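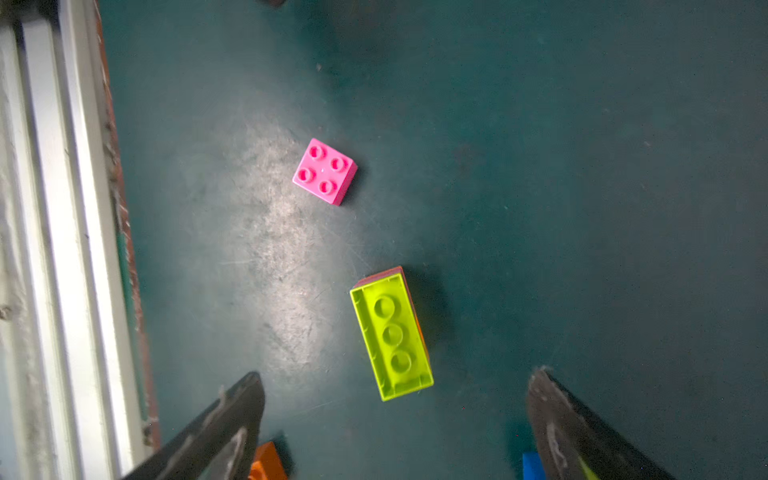

Skitetitz is a small town with one very good bakery, a river you can wade across in May, and — for four days each spring — more miniature wargamers per square metre than anywhere else I've been. I flew in from Rarnton with a carry-on full of foam trays and came home completely smitten.

The show fills the old grain hall. There were 65 tables this year, and I'd have happily played on any of them! My favourite was Ambros Danzer's river crossing at Susen, 243 hand-painted infantry strung out along a muddy bank, every coat a slightly different grey. Ambros let me take the left flank. I lost it in three turns and he bought me a coffee.

Across the aisle, Fumiko Yagi was running Văduva, a skirmish game of her own set in a mountain village where the church bell decides whose turn comes next. She keeps a real brass bell on the table, and when it rang the whole row looked up. The rules fit on two sheets of paper and I've already played it twice at home with my neighbour's kids, who are merciless.

Do walk out to the fort if you go. It's an easy hour along the river, with colourful allotments on one side and orchards on the other, and the little museum at the top has 80 flats cast in the town, some no taller than a thumbnail. The centre of the old powder store smells of apples.

Weekend entry was cash only when I went, and the last bus back to the station leaves at six.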